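2 min read

Why does hot cocoa cool down?

Heat likes to move. Always from the warm thing to the cooler thing — never backwards by itself. So your drink gives its heat to the cup, the air, your hands. A lid helps. Less steam gets out, so it stays warm longer. Thick cups help to.
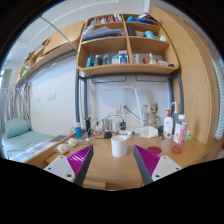
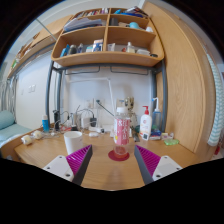
Efua Ofori wrote in to ask if blowing on it realy works. Yes! Blowing pushes the warm, damp air away.

Contact Culler Kids | Back to top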